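My second season with the Clostden basketball club

03/10/2006

I did not plan to play again this winter. My knee was bad since December and the doctor told me to rest it for 8 weeks. But Niall Purves, our coach, called me and said the team had only two guards, so I went to the training and sat on the bench first.

The gym in Clostden is old and very cold. We run before we touch the ball, and Niall wants everybody to make 400 free throws in a week and write them in a notebook. In my country we never wrote anything. I was lazy with it in the beginning, and Lanying Guo, who plays center, had her notebook almost full when mine had one page.

On Saturday we played against Godoy and lost by two points. I missed a free throw near the end. Lanying told me in the bus that I bend my knees too late, and I think she is right. I will try it slower this week. 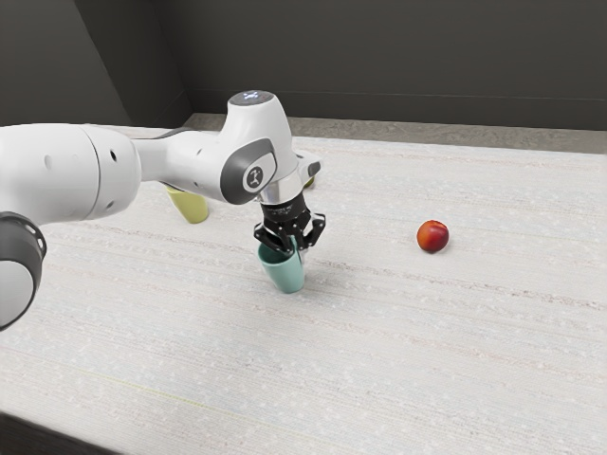
A computer-made picture: white arm, green cup.

The next game is away, in Teritz. I do not know yet if I will start. My knee feels good when I run straight, but turning to the left is still difficult.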